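From: Lærke Lykkegaard
To: ravn-manipulation list
Date: 7/13/24
Subject: Re: [ravn] does the chunk length matter for two-arm sorting?

Luzius Rüegg wrote:

> We tried your longer action chunks on our Plirkex setup and the arms got
> smoother but also kind of stubborn. If something slides, they just keep
> going. Did you see that too? And are you still using the organizer task
> or did you move on to something harder?

Hi Luzius, hi all,

Yes, we saw exactly that! With chunks of 60 steps the motion looks lovely, right up until an item shifts in its slot, and then the gripper happily closes on air. We went down to 25 and let the policy re-plan halfway through each chunk, and that got rid of most of the stubbornness (a bit more jitter near the bins, but I can live with it).

And yes, still the organizer - I keep meaning to switch, but it's such a good stress test. Small stuff in narrow compartments, two bins side by side, and two arms that both want to be in the same spot.
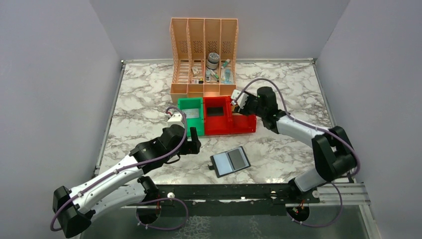
*Both arms at the bins, organizer behind them.*

The crowding there is what I'd look at first on your side. We trained one policy for both arms together and also 2 separate ones, on the same 901 demos. The separate ones were fine on their own half of the table and then dithered like crazy as soon as they met over the bins. The joint one learned to wait its turn, which I really didn't expect without any extra signal for it.

Slim items are still the weak point. Boxes come out nicely, but anything lying low in a compartment gets nudged deeper about as often as it gets picked up. I'm trying a wrist-angle penalty from the old Bidero code, no numbers yet.

Could you send me the config from your stubborn runs? I'm curious if your smoothing is on top of the chunking or instead of it. Ours is in the Urkura repo, under the January branch (sorry, the name stuck).

Lærke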